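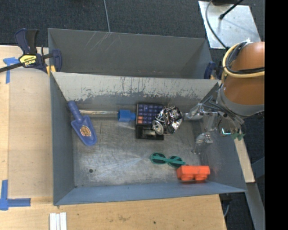 Halthorpe open day, or how I spent a whole afternoon looking at lost property

I've wanted to get inside the Halthorpe sorting depot since we moved to Hetstead, and last month I finally managed it. They only open the doors once a year, in July, and I'd missed it every other time. My neighbour Samira Hakim came with me (she'd been before and promised I'd love it) and we caught the bus out from the Haldane stop straight after lunch.

First, getting there. The bus drops you on the wrong side of the road and you walk back past the tyre place to the gate. Wear proper shoes, the driveway is gravel. Entry was a $5 donation and they gave us a paper map that we left on the sign-in desk within a minute.

Kamrul Dewan took our group through. He has run the floor for years and he talks fast, which suited me, as there's a lot to get through! Everything that's handed in from the buses, the pool, the library and the Ikthorpe showgrounds ends up under this one roof. He told us 419 items had come through in the month before our visit, and 400 of those had been logged by the time we walked in. I asked about the rest and he pointed at a trolley.

My favourite part was the small-objects area. I could have stayed there all day. They tip things into grey metal bins with sloping sides, and the bins are every bit as scratched and worn as you'd hope, with the paint chipped right along the top of the wall between them. I love a piece of gear that's been properly used. The mixture is what got me, though. A blue plastic scoop with an orangey-brown oval sticker on it, next to a black calculator with dark little keys and two orange ones, next to a crushed silver can. Green sunglasses with round lenses, folded up. One orange-red toy building block! Somewhere there's a kid with a gap in a castle.

Samira was very taken with the sunglasses and said she'd have claimed them if she had less of a conscience. I was on the side of the calculator. My dad had a black one that lived in the glovebox for most of my childhood, and I have a soft spot for any calculator that isn't a phone.

The can was clearly rubbish, or so I thought, but Kamrul says the sorting comes first and the throwing out comes later. Recycling gets its own pass at the end — metals, then plastics, then whatever is left over. Catriona Pollock looks after that side and let the kids in our group have a go at sorting a practice tub. They were very serious about it. One girl put a spoon with the toys and defended her decision at length.

After that we saw the umbrella racks (enormous), the coat room (smells like a school corridor) and the repair bench, where Remedios Pangilinan fixes zips and was happy to show anyone who asked. She did the one on my backpack while I stood there — it had been stuck since Easter. Tea and lamingtons in the lunchroom to finish, and 5 minutes to spare before the bus home.

If you go, get there early and ask for Kamrul's group. Bring coins for the donation tin, and if you lost a blue scoop, ring them first.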